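Nurnton Community Board > Out and About > Went to the Toden open day so you don't have to

gravelpit_ron
6/14/24
Toden had their doors open this afternoon, the old carpet warehouse off the bypass. I went because it was free and because my sister-in-law said there would be sandwiches. There were no sandwiches. There was a man named Cyrill Lehner with a headset microphone he did not need, in a room the size of a dentist's waiting area.

The main event was a pair of robot arms clearing up after a meal. They call the setup Tralska. I had pictured something that would stride into my kitchen and do the roasting pan. It's two arms bolted to a rail at the edge of a table, and they go as far as they go. 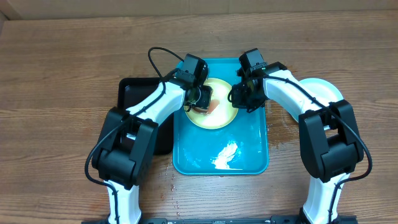

Both arms in at the yellow plate. The white smear on the tray was still waiting its turn.

We got 18 minutes of this. I've paid good money for worse theater. Lehner says they've done the table routine 437 times since October, and he said it the way people tell you their marathon time.

Anyone else go?

mrs_pilchard
I was there, back row, green coat. I thought it was wonderful and I think you're being a grump. My mother had two bad hands for the last ten years of her life and would have given anything for something that could pick up a plate for her. So what if it takes a while, she took a while.

gravelpit_ron
I am a grump, that's established. Fair point about your mother though.

tblsaw_dan
What was the mess supposed to be? Looks like somebody dropped a trifle.

gravelpit_ron
No idea. I asked the young woman on the laptop, Sihan Jia, and she said "leftovers" and went back to typing.

halfpint_okafor
Went to the earlier session. The part I liked was the second screen by the door showing what the arms see from down at the gripper. Most people walked straight past it. They let me take a couple of stills home on a stick when I asked nicely.

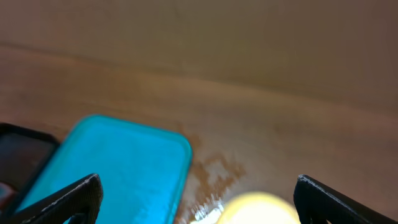
Gripper view, mostly blur. The shiny patch on the wood is to the right of the blue thing.

I always figured the machine had some crisp overhead blueprint of everything. Then you look at this and wonder how it finds its own fingers.

tblsaw_dan
So it made a puddle and then couldn't see it. My teenager can do that for nothing.

halfpint_okafor
Didn't say it made the puddle. I don't know who made the puddle. And it's one still, Dan, the thing is moving. Take a photo out of a car window sometime.

tblsaw_dan
OK but is it going to wipe the table or not? I wipe a table in 4 seconds. I'm available most evenings.

mrs_pilchard
You do not wipe a table in four seconds. I have been to your house.

yichen_k
Hello, Yichen Kong, I work at Toden on the gripper side, so weigh this accordingly. The wiping question came up at every session today. Spills on wood are a pain for us. A plate has an edge and an edge is something to aim at. Liquid on brown wood is a slightly darker brown, and then a light hits it and it's white, and it changes shape when you touch it. We're a lot further along with plates than with puddles and I'd sooner say so here than have Dan say it for me.

On speed, it's capped on purpose when visitors are in the room.

gravelpit_ron
Thank you for turning up, that's more than the water company ever did. Can I ask about cost? Somebody near me (I think Imani Nzioka from the library) put her hand up and Lehner gave her an answer with the word "journey" in it.

yichen_k
There isn't a price because there isn't a product. It's a research bench. Cyrill gets excited.

halfpint_okafor
The other still I've got is much sharper, so it isn't all fog down there.

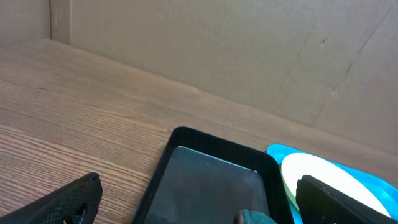

What I wanted to ask Yichen is whether it cares about the trays being different colors. If I did this at home everything would be white on white on a white counter, because that's what my wife picked out.

yichen_k
White on white is harder, yes. Strong color contrast makes life easier and I won't pretend otherwise. Guilan Bai on our team is running a set with plain household stuff this summer. Your counter sounds horrible and she would probably love it.

tblsaw_dan
So step one is buy a bright blue tray. Got it.

mrs_pilchard
I already have a blue tray.

xue_street_bill
Didn't go, couldn't park. There were nearly 1,000 cars on that verge. Does anybody know if they're doing another one, and is the side gate going to be open?

yichen_k
October, date not set. I'll ask about the gate.

gravelpit_ron
And ask about the sandwiches.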